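My grandmother mended everything. Socks, pillowcases, the canvas seat of a folding chair, once even a kite (it flew fine afterward, if a little to the left). I grew up thinking every house had a mending basket by the radio, and I was well into my twenties before I owned one myself. This past November I pulled out her old tin of needles and decided to work through my own pile, starting with a corduroy jacket I've had since my Fosbridge days.

I'm slow. I like to put on a ball game and do one elbow per evening, and if the tea goes cold, well, it goes cold. What took me longest to learn was how hard to pull. My seams puckered like a drawstring bag for weeks, and I ripped out that left elbow 3 times before it lay flat.

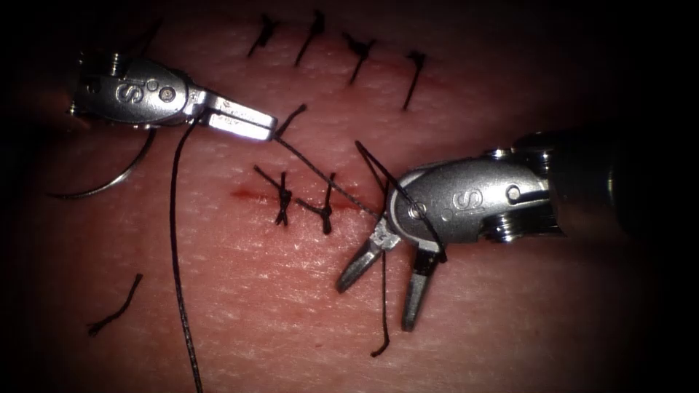 Suryani Jugah wrote to me after my last post to say that I should quit using such long pieces of thread. Her rule is fingertip to elbow and no more, even if it means threading the needle again halfway through a hem. She also thinks I'm wrong about beeswax, and we may have to agree to disagree there, because I love the smell of it and I'm not giving it up!

I did try her short thread on a pair of pajama pants, and she's right, I had far fewer tangles. I also went back to tying off each stitch by itself in the places that get the most strain, like the pocket corners. It's fussy work and it eats up an evening, but if one knot gives out the others stay put, and you don't find your keys in the lining.

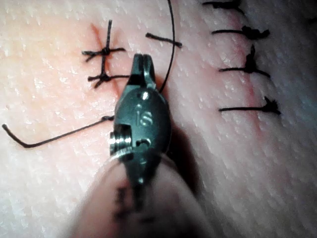

What's left in the basket

Two dish towels, the blue cardigan with the moth hole, and a quilt my cousin Aisyah handed me at Easter with a very hopeful look on her face. I haven't unfolded it yet.

Recent posts
Soup for a wet week
The button jar
Taking the slow bus to Imero
Grandma's radio, part 2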